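My workplace is bringing in robots for part of the kitchen work. What changes for the rest of us?

Posted by widville_prep in Work and Jobs

I work in the prep kitchen at a meal company in Widville. We send out 3,000 boxed meals a week. In September the managers told us that a robot system from Rimorport would take over part of the reheating and plating line. Before it arrives, people on staff are being asked to spend part of their shift on demonstrations, which means doing ordinary kitchen jobs with hand-held grippers so that the system has something to learn from. Put the vegetable on the plate, open the microwave, put the plate in, close the door, and so on, over and over.

The pay is the same as for prep work. They say no jobs will be cut, but there is nothing in writing. I have been on the demonstration side for a month now and I can't tell if I am moving up or helping to close my own position. I would like to hear from people whose workplace has already gone through it. What did your day look like a year later? Is there anything I should ask for now?

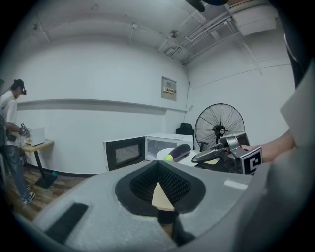
Does recording demonstrations count as a new job, or is it still my old one?

It depends on what your written job description says. If demonstrations take up a steady part of your week and aren't listed there, ask to have them added, with the hours. At my plant it was treated as "other duties as assigned" until people complained, and after that it got its own title and a small raise.

Some more on how it went for us. We do airline trays. The system we got is called Clornus, and it has been on our line for two years. Before it came there were six of us on the reheating section. Now there are three on that section per shift, and the other three went to packing and quality checks. None of them was let go, but two didn't like the new work and left on their own. I would count that as a cost even though the company doesn't.

The work itself is different. I lift a lot less. My wrists are better than they were. On the other hand I used to talk to the person next to me all shift, and now I am mostly by myself watching for stops. When the arm stops I clear it, write down why, and start it again. On a good day that is 2 stops before lunch. On a bad day I lose track of my own tasks because I am up and down constantly. The company counted my section as fully staffed on both kinds of day, and that was a fight.

What I would ask for now:

- Who clears the stops, and is that time counted in their workload
- Training on the machine itself, during paid hours, for everybody on the section
- The no layoffs promise on paper, with an end date
- Whether the recordings are used to measure how fast each worker is

The last one matters more than it sounds. Ours were kept separate from performance reviews, but only after someone asked in a staff meeting. If you wear anything on your head or hold the grippers for a long stretch, also ask how often you get a break. We settled on a break every 60 minutes and rotation with regular prep, so that one person wasn't stuck doing it all week.

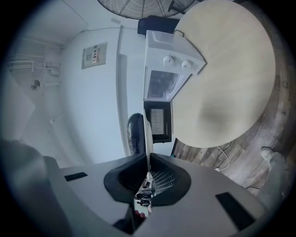

Rotation helped in another way too. Everybody on the section ended up knowing what the machine was being taught, so when it did something odd later, people had a fair idea of why. The sections where only one or two workers had done the demonstrations called the technician for every little thing. If your manager wants an argument that isn't about comfort, use that one, because technician calls cost money.

Posted by tray_line_4

I did this at Simões, the bakery supplier. Short version, get it in writing. We were told the same thing about no cuts, and then they just didn't replace people who quit. Technically no one lost a job. The crew still got smaller.

Posted by nightshiftbaker

I'm on the other side of it, I schedule shifts at a warehouse. Ask for notice before your hours change. We give 72 hours and people can live with that. The first months after the machines came in we were changing start times the same afternoon, and it was bad for anyone with kids. I don't know anything about kitchens so I can't help with the rest.

Posted by dockside_sched

Related
Can my employer change my job title without a raise?
Moved from the line to machine monitoring, is the training paid?
Sore hands from repeated gripping at work
How to ask for a written job description

We use cookies to keep you signed in and to count visits. By continuing to use the site you accept this.

Contact us | Copyright the site and its posters | Back to top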